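4.3 Ajuste de la segmentación del plano de trabajo

Antes de activar el planificador de agarre, Osia tiene que separar la mesa de las prendas usando la cámara de muñeca. El procedimiento requiere la pinza abierta y el brazo detenido en la postura de observación.

1. Abra el panel Percepción y elija la fuente «muñeca».

2. Pulse Capturar. Compruebe que los dos dedos aparecen en la parte inferior y que entre ellos queda superficie de mesa a la vista.

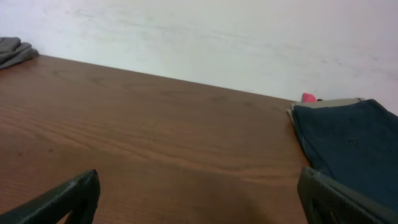 Figura 11. Vista de muñeca con la pinza abierta. Prendas dobladas a la derecha y pared al fondo.

3. Dibuje la máscara de los dedos. Incluya los huecos de cada dedo: si quedan fuera, el módulo toma la madera que asoma por ellos como un objeto suelto.

4. Trace la línea límite entre mesa y pared. Puede ser inclinada; no gire la imagen para enderezarla.

5. Marque una prenda con la herramienta Región. Cuando haya dos superpuestas, marque cada una por separado, aunque de la inferior solo se vea un borde.

Nota: las prendas cortadas por el borde de la imagen reciben la etiqueta «parcial» y el planificador no las propone como objetivo hasta obtener otra vista.

6. Lleve el brazo a una postura desde la que se vea sobre todo mesa y repita la captura. Busque brillos, sombras y vetas marcadas, que son la causa habitual de los contornos falsos. En la captura siguiente hay un reflejo blanco a la izquierda y una sombra difusa en la parte superior; ambos deben quedar dentro de la clase «mesa». 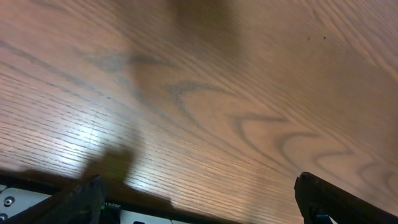

7. Suba el umbral de textura desde 406 hasta que desaparezcan los contornos sobre la veta. No pase de 823.

8. Fije el área mínima en 36 píxeles para descartar motas oscuras pequeñas.

9. Guarde el perfil — el nombre no admite espacios — y reinicie el nodo de percepción.

Precaución: al reiniciar el nodo se pierde la máscara de los dedos si no se ha guardado el perfil. No habilite el movimiento automático sin máscara.

Si el registro muestra el error 722, la línea límite no se ha cerrado. Vuelva al paso 4.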